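Tuesday, late

So the Zuston money came through, or most of it did. I spent half the morning on the phone with the lender's people, who wanted the lease on the Zaratholm hall sent over again (third time!) before they'd release the last piece. We asked for 100 thousand and got 80, and I'd told myself I'd be fine with that. I am, mostly. It covers the roof and the new seats, but the sound system will have to wait till spring.
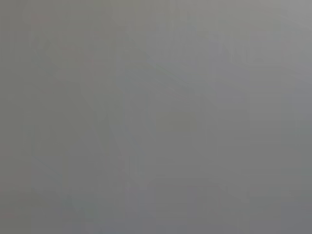 Then Weerasinghe called right at lunch, wanting to know if we're for sale. Again! I said no, and they asked if I'd take a meeting anyway, and I said maybe in August, which I already regret. Pesier still hasn't paid for the two nights they booked, so that's another letter to write.

Payments start next month and run nearly 9 years, and I keep doing the math on the back of the gas bill. If we sell 20 more tickets a show we're okay. Going to bed. I still have to call the roofer back before eight.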